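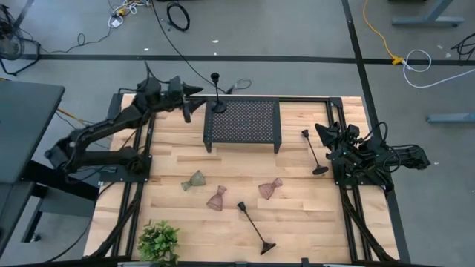
Gajdoš

Kapitel 8: Aufzeichnen von Demonstrationen per Fernführung

Dieses Kapitel gilt für Doppelarmplätze mit Steuerung Mivovier und Aufzeichnungssoftware Ativton. Voraussetzung ist eine abgeschlossene Kalibrierung beider Arme. Die Übungsaufgabe besteht aus dem Aufrichten liegender Glasvasen und Kerzenhalter und dem anschließenden Abstellen auf oder neben dem gelochten Podest.

8.1 Arbeitsplatz vorbereiten

1. Hauptschalter der Steuerung einschalten und warten, bis beide Arme als bereit gemeldet werden.
2. Podest im Arbeitsbereich aufstellen. Beide Greifer müssen es erreichen, ohne dass sich die Unterarme kreuzen.
3. Gegenstände auf der Holzplatte verteilen. Lage und Ausrichtung vor jeder Episode ändern.
4. Kabel beider Arme auf freien Lauf prüfen. Im gesamten Schwenkbereich darf keine Schlaufe unter Zug stehen.

Hinweis: Gläser und Vasen nicht immer mit der Öffnung zur selben Seite ablegen. Datensätze mit einheitlicher Ausrichtung werden bei der Prüfung zurückgewiesen.

VORSICHT: Quetschgefahr zwischen Arm und Rahmen. Bei freigegebenen Antrieben nicht in den Arbeitsbereich greifen.

8.2 Kopplung herstellen

1. Führungsarme in Ruhestellung bringen.
2. In Ativton das Profil »Sterov« laden.
3. Kopplung zuerst für den linken, dann für den rechten Arm aktivieren. Der Folgearm gleicht seine Stellung mit verminderter Geschwindigkeit an.
4. Greifer beidseitig einmal vollständig öffnen und schließen.

Weicht die Fingerstellung vom Führungsgriff ab, Kopplung lösen und den Nullpunkt neu setzen (Parameter 132). 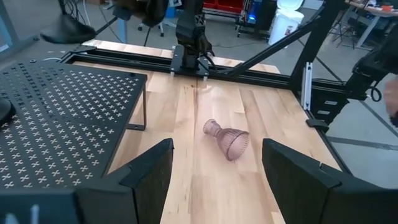 8.3 Greifen von Glas

1. Greifer öffnen und beide Finger symmetrisch zum Objekt ausrichten. Dazu das Bild der Handgelenkkamera verwenden.
2. Absenken, bis die Fingerspitzen knapp über der Tischplatte stehen.
3. Langsam schließen. Am schmalen Teil fassen, nicht am Rand.
4. Objekt anheben und erst danach drehen.
5. Mit der Standfläche nach unten absetzen, Greifer öffnen, senkrecht zurückziehen.

VORSICHT: Bruchgefahr. Die Schließkraft bei Glas auf Stufe 200 begrenzen. Der Werkswert ist für Metallteile ausgelegt.

Liegen mehrere Gläser dicht beieinander, mit dem äußeren beginnen. Der zweite Arm bleibt währenddessen in Warteposition außerhalb des Greifwegs. 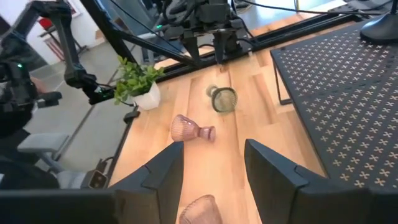

Misslingt ein Griff, die Episode nicht abbrechen. Greifer öffnen, neu ansetzen und fortfahren. Solche Korrekturen sind für das Training verwertbar und werden mit der Markierung K versehen.

8.4 Episode abschließen

1. Beide Arme in Ruhestellung fahren.
2. Aufnahme mit dem Fußtaster beenden.
3. Episode am Bildschirm bewerten und speichern.

Der interne Speicher fasst bis zu 3.000 Episoden. Danach ist die Übertragung nach Kapitel 9 durchzuführen.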